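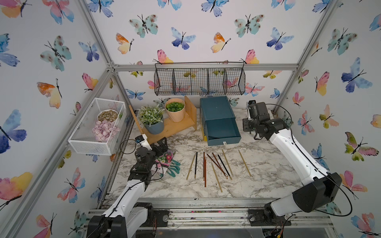

Indoor Growing for Beginners
Handout 2: Getting the potting table in order
Course tutor: Noémi Fodor

Welcome back! Last time we filled in our seed diaries, and today we get to the bit I love best, which is sorting out the table. A good small table is a joy to come back to, and you will sow far more if you can find your things.

Start with the sticks. I use old chopsticks and pencils for nearly everything: making sowing holes, loosening a seedling, propping up a floppy stem. Get them all out and lay them side by side so you can see what you have. Pencils with a decent point are lovely for fine seed, blunt chopsticks suit anything bigger.

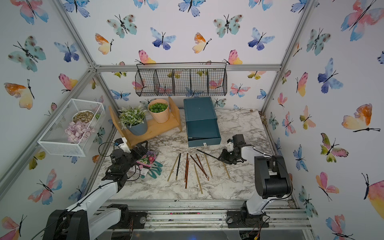
Fig. 1. Chopsticks spread across the table, with the seed packet and green gloves to the left.

Now give them a home. A shallow drawer is perfect, and it should be one you can open with a muddy hand. Keep sticks in one drawer and nothing else in with them (I mean it - no string, no labels, no sweets). Lay them in flat, a few at a time, and check for splinters as you go.
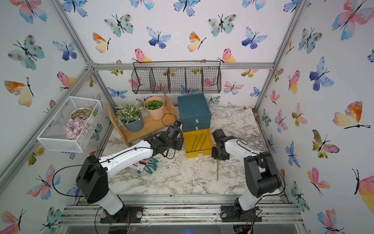

Fig. 2. Thin sticks in the open yellow drawer, plant stand to the left of the cabinet.

Next, the plant stand. Ours is the low kind, and it earns its space because the pots come up off the table and you can still reach underneath. Tall growth at one side, small round things where you can see them. Crumbs of soil do collect on the shelf, so lift each pot and go over the boards with a dry brush before you start sowing.
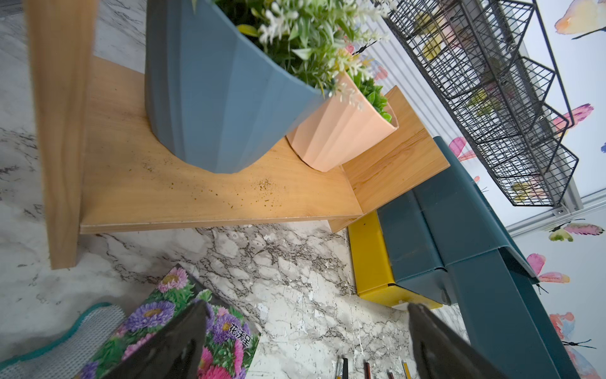
Fig. 3. Shelf with its two pots and dark specks on the board. The packet at lower left shows asters.

Asters, by the way, are a cheerful thing to start with! Keep the packet beside you until the tray is labelled, then file it in your diary.

For next time
- Clear your own table and sort your sticks.
- Bring 2 pots, any size, and a pair of gloves that fit.
- Read Jolán Magyar's notes on compost (the Orum folder, first shelf in the Kunstead room).

Anyone hoping to join the August sowing day at Uvmont should tell me soon.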